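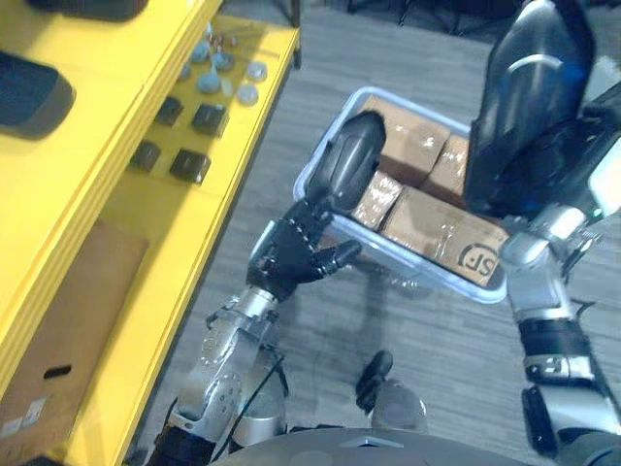

Lanby wrote back that the bead leak on the trailer tyres has nothing to do with the rubber, and that we should look at our rims before sending any more casings over to them.

Notebook, January 2026

Fair enough, so rims today. Took the set that came back from Zinddale, all 15 inch steel, all fitted with the Sadivano trailer pattern. Broke the beads on the hand machine and left the pneumatic one alone, as I didn't want fresh marks on the seat.

Outer seats are fine. Inner seats have rust under the paint on most of them, worst beside the weld. You can feel it with a fingernail but it hardly shows until the old sealer is off. Wire brushed, wiped down, one thin coat of bead paste, refitted. Set to 700 kPa cold — that is the sidewall figure for this load range, not the one on the old sheet by the compressor. The old sheet needs to come down.

Soapy water round both beads and the valve. One still bubbling at the inner bead, slowly. Took it off again and found a nick in the bead toe, the sort a lever makes. Can't say if we did it or Zinddale did. Put aside and tagged, not to go back on the rack.

The rest are standing overnight. Checking again after 11 hours, same gauge, same corner of the shop, door shut. If they hold I'll write to Lanby and say they had a point about the rims, but I still want their view on the nicked one.

Valves: swapped the rubber snap-ins for the Jurčo clamp-in type as they went through. The snap-ins aren't rated for this pressure and should never have been in there. Torque on the nut is 6 Nm. The long driver slips on it, use the short socket.

To do:
Order more valves, the box is nearly done.
Ask Zinddale what levers they use and whether the rims are stored outside.
Second bottle of bead paste has gone stringy, bin it.
Ring Sadivano about the March delivery — they have us down for the wrong load range again.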